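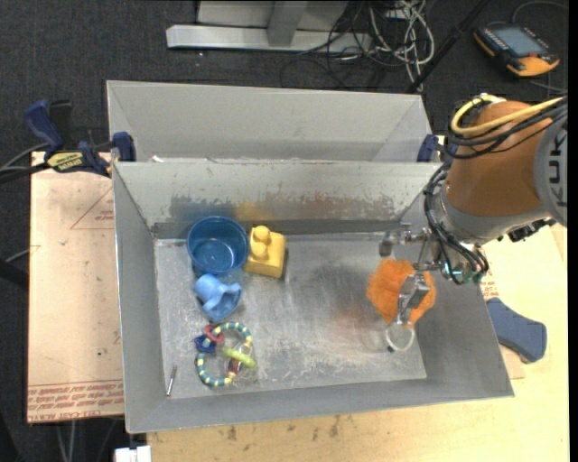 Branance 2 review: grasp planning for mixed bins

Branance is a grasp planner from Zirkell, sold as a Linux package with a Python API and a small desktop viewer. Version 2 replaces the sampling planner of the first release with a learned scorer and a separate motion check. We ran it in July on a KUKA arm over a metal bin, using the toy set we keep for this kind of test: bowls, beaded rings, blocks, plush and a few bits of hardware.

Setup

Installation took 22 minutes, most of it spent on driver downloads. Bin walls are entered as planes. Sloping walls are supported, but the wizard only offers vertical ones, so the angles have to be typed into the config file. Hand-eye calibration is left to the user. We reused a transform from our Rivadeneyra calibration tool, and the import worked after we swapped the quaternion order. The manual gives the wrong order.

Perception

Segmentation is class-free and needs no training on the parts. It separates a bowl from a cup lying against it more reliably than version 1 did. Two weak spots remain. Scratched bare metal produces depth noise, and the planner sometimes proposes a grasp on a patch of floor. Thin objects are the other problem. A bolt lying flat was often merged into the floor plane until we lowered the plane tolerance, which then brought back more false floor grasps.

Planning

Each cycle scores 1000 candidates and returns the best 10 that pass the collision check. Median time from point cloud to approved path was 162 ms on our workstation. Cable dress on the wrist is not modeled. You can attach a padded cylinder to the flange link, and we recommend doing so before the first run near a wall.

Results by object type were uneven. Blocks and plush gave stable scores from one cycle to the next. Ring shapes did not: the scorer tends to rank a grasp across the open center above one on the beads. Anything with a hanging loop or tag is treated as rigid, so the clearance on lift is too small.

Tooling

The viewer shows every rejected candidate with the reason for rejection, and this is the best part of the package. Logs replay offline against a new config. Trendside's planner has a cleaner interface but no replay, and we would miss it.

Verdict

Recommended for labs and integrators who are comfortable editing config files. Sites that handle mostly small, flat metal parts should wait for better thin-object support.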